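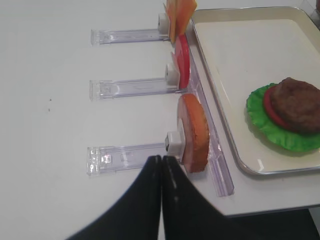
One visitor to our last open day wrote on the feedback card that she had expected a factory and had found something closer to a school kitchen, and that she would have liked to stay longer at the burger table. We get the second remark a lot, so the sandwich and burger bench now runs all day on open days.

About Gelholm

Gelholm is a small company that builds and programmes robot cells for kitchens. We are based on the Bárány estate in Mesville, in a single-storey building that used to be a bakery supply store. We started with one arm on a borrowed workbench, and for the first year most of our income came from repairing conveyor toasters. Nine people work here now. Four of them write software, three build the hardware, and the other two look after customers, orders and the visits described on this page.

Our customers are mostly canteens, hospital kitchens and firms that make chilled meals. They come to us with one dull and repetitive job that they find hard to staff. It might be portioning, stacking, closing boxes or putting a slice of something on top of a slice of something else. We look at the job, tell them whether we think a robot can do it, and if so we build a trial bench for it here before anything goes to their site.

What you will see on an open day

The building has one main hall of 133 square metres, and visitors can walk round most of it. The benches are set up so that you can stand close to the work.

The burger bench is the one people ask for. Sliced ingredients stand on edge in clear holders, each with a white block at the end, and the layers are put together on a metal tray beside them. Lettuce goes down first, then tomato, then the patty. Soft, thin food is difficult for a gripper. Cheese sticks to cheese, tomato tears, and a leaf of lettuce is never the same shape twice. Standing the slices upright gives the fingers a side to come in from, and we spent a good part of one winter on the spacing of the holders alone.

There is a small camera close to the gripper, and on open days we put its view up on a screen so that people at the back can follow.

The second bench is called Umier, after the software that runs on it. Umier is our own planning program. It decides which item to go for next and what to do when a pick fails. You can move things about on this bench and watch what it makes of the change. Children are usually better at catching it out than adults are.

The third bench changes from visit to visit, depending on what we are building. If a customer has asked us to keep a project private, there will be a screen round it and we will not be able to answer questions about it.

Failed picks are part of the day. We do not hide them or run a recorded film in place of the real thing. If a slice lands on the floor, somebody picks it up and the bench carries on. The food used in demonstrations is not for eating, but there are tea and rolls in the front room.

Who comes

Our first open day was on Monday, May 14, 2018, and we chose a Monday so that people from the catering trade could get away. We had set out far too few chairs. We have since run one each spring and another in September, and over that time we have shown 1,000 people round. Many work in kitchens. Others are students from the college, teachers, neighbours from the estate, and parents with a child who likes machines.

Kitchen staff often ask whether the robots are meant to replace them. Our answer is that it depends on the employer, and that we can only speak about the sites we know. On most of those the same people are still there and have been moved to other work. We would sooner have that conversation in person than leave it to a leaflet.

School and college groups

Groups can visit outside the open days by arrangement. We take one class at a time, with two adults. A visit lasts a morning and includes time at the Umier bench, where pupils write a short set of instructions and try it on the arm. There is no charge for schools in Mesville.

Getting here

The estate is almost 800 metres from Mesville station, on the same side as the car park. Follow the signs for Bárány and come in by the blue door. The hall is on one level and has step-free access throughout. Please wear flat shoes and tie back long hair. Bags can be left at the front desk.

To book a place, use the form on the contact page and tell us how many of you are coming.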